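Home | Kitchen | Laundry | Garden | Ask Kesley

How to descale a kettle with citric acid

Limescale builds up quickly in hard water areas, and a kettle used every day will need doing every month or so.

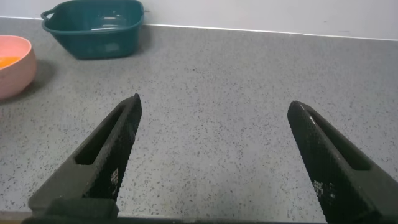
Citric acid is cheap and has far less smell than vinegar. Buy it as a powder from the home-brewing shelf. Check your kettle's handbook first, as a few makers ask you to use their own product.

1. Empty the kettle and fill it halfway with fresh water.
2. Boil it, then switch it off at the wall and unplug it.
3. Add 2 level tablespoons of powder, a little at a time – it will fizz.
4. Leave for 21 minutes. Thick scale may need a second go.
5. Pour away, rinse well, then boil a full kettle of plain water and throw that out too.

If there is a mesh filter in the spout, lift it out and soak it in a mug of the same mixture. Loose flakes come off with an old toothbrush.

Don't use the mixture on marble or limestone worktops – wipe up splashes straight away.

Contact: Soo-ah Ra | © Kesley Home Notes | Back to top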